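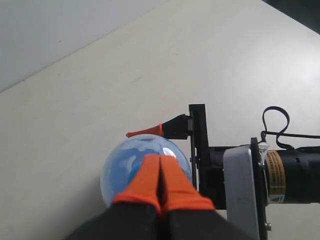 Week 3: Soil Water

3 min read

Soil holds water in the gaps between grains. Sand drains fast. Clay drains slowly and keeps more water than roots can reach.

Field capacity is the water left after free drainage stops – usually a day or two after heavy rain. 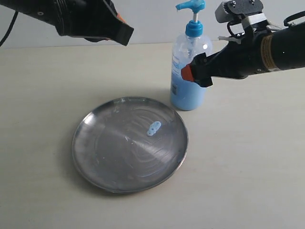 Wilting point is the lower limit. Plant-available water is the difference between the two. Read chapter 4 before lab.

Dilwyn Lewis

Print | E-mail

Related
Week 2: Soil Texture
Week 4: Runoff at Mustow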